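Gripper notes – open-frame fingers vs. ribbed pads

8 April 2022
4 min read

Picking up from where I left the cutlery stuff. I finally got both arms homed without the left one complaining about its wrist joint, so today was all about fingers. The question I keep going back and forth on is whether we stay with the open-frame fingers for toy-sized plastic things or go over to the Mak style pads everywhere and live with the bulk.

My gut says the open ones are nicer to work with. You can see what you're doing through them! With the pads you lose half the view from the wrist camera the moment you close on anything, and then you're steering by the side camera and hoping. But the thin tips have so little contact area that a round handle can roll in them, and I've cursed at that more this month than I'd like to write down here.

Set the table up the usual way, white board in front, wooden box behind it, red cup standing in the little metal can. The can is a pain for approach angles – its wire handle comes up right in front of the cup, so I bring the right arm in from high up and keep the finger pointing down into the mouth.

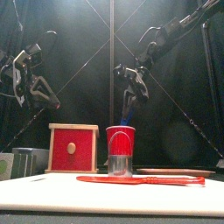 I had the jog speed way too high at first (my fault, I'd loaded the Husisthorpe profile, which is meant for the long bench). Dropped it to 5 percent and it was a lot calmer. Note to self: rename that profile before somebody else loads it too.

Closing force is in counts on the Ornetero controller, and the counts mean nothing in real units until we do the spring scale calibration I've been putting off. What I can say is that 406 is where I'd start for hard glossy plastic and 900 is where the motor starts to sing and I get nervous. I wouldn't go near 900 on anything thin. Deadband is set to 2, same as before, and I'm leaving it alone.

The other thing I wanted to look at was how the wrist view behaves with something curved in the pads. Curved is the hard case for us, because the flat ribs only touch along part of it and the rest is air. I like holding the thing upright with the top edge sticking out above the fingertips, so there's still some of it to look at, and the shine on blue plastic gives you a decent cue for tilt. Black pads over a nearly black tabletop are no fun for the segmentation, though. I want to try a lighter mat under everything, or a strip of pale tape on the fingertips if the mat turns out to be a hassle.

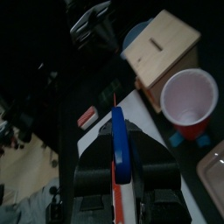 Afiq Subramaniam thinks I'm blaming the color for what is really an exposure problem. His take is that the auto exposure gets pulled around by anything bright and the pads go to mush as a result, so I should lock it and compare again before buying mats. Fair enough. I'll do a locked run and an auto run with the same grasp and put them side by side.

Still to do: spring scale, locked exposure, and a proper look at the cable loop on the left wrist, which I'd like a bit shorter. Grultuvham sent over the softer pad inserts and I haven't opened the bag yet.

Last updated: 8:40 pm

Comments

afiq: Lock the white balance while you're in there. Same menu.

benchrat: Did you try the open fingers with heat shrink on the tips? It stopped the rolling for me on round handles, but it wears through pretty fast.

tk: Please do rename that profile, it got me in June.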